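4. Cleaning and touching up the metal bin

The Tilletti bin is sold as "maintenance free". Treat that as a sales phrase. Painted metal gets scratched as soon as anything hard is dropped into it, and no polish we have tried will reverse that. The steps below keep a bin usable and stop bare patches spreading, and that is all they do.

Before you start

Stand the bin on a flat table with room to walk round it. You will need a soft brush, two cotton cloths, washing-up liquid, fine abrasive paper and a small tin of matching paint. The Padilla "scratch eraser" pads are on the parts list, but you can leave them there. They made the paint shinier and the scratches easier to see.

4.1 Cleaning

1. Empty the bin and brush out the corners.

2. Mix 8 ml of washing-up liquid into 550 ml of warm water. More soap only means more rinsing.

3. Wipe the sloping sides first, then the floor. Rub smudges in small circles.

4. Wipe again with clean water and dry with the second cloth, paying attention to the edge where the sides meet the floor.

Note: Marks that are still there after two passes are probably in the paint. Scrubbing harder will not shift them – it will add new ones.

Caution: Do not use wire wool or oven cleaner, whatever the label promises.

4.2 Deciding whether to repaint

5. Look over the floor and panels under a good light. Scratches, smudges and pale wear marks on the floor are ordinary and can be left alone. Paint that has gone ragged, as on the lower part of the sloped panel at the back, deserves a closer look.

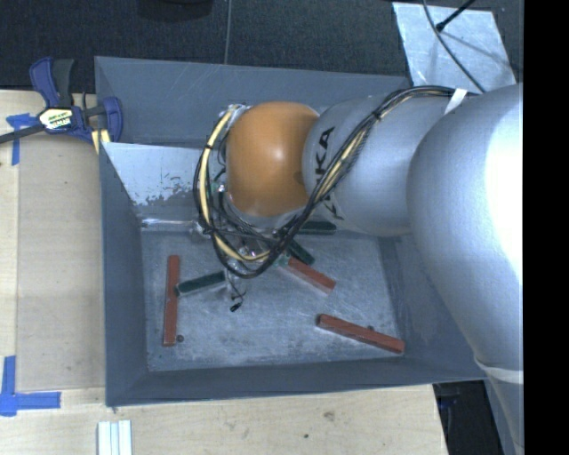

6. Press a strip of masking tape over the edge of the worn patch and pull it away. If flakes come with it, go on to 4.3. If the tape comes up clean, leave the patch and check it again at the next clean.

4.3 Touching up

7. Rub down the loose edge, wipe off the dust and brush on one thin coat. Leave it for 30 minutes before a second. The tin says ten, which we doubt.

Caution: Keep the bin empty overnight after painting.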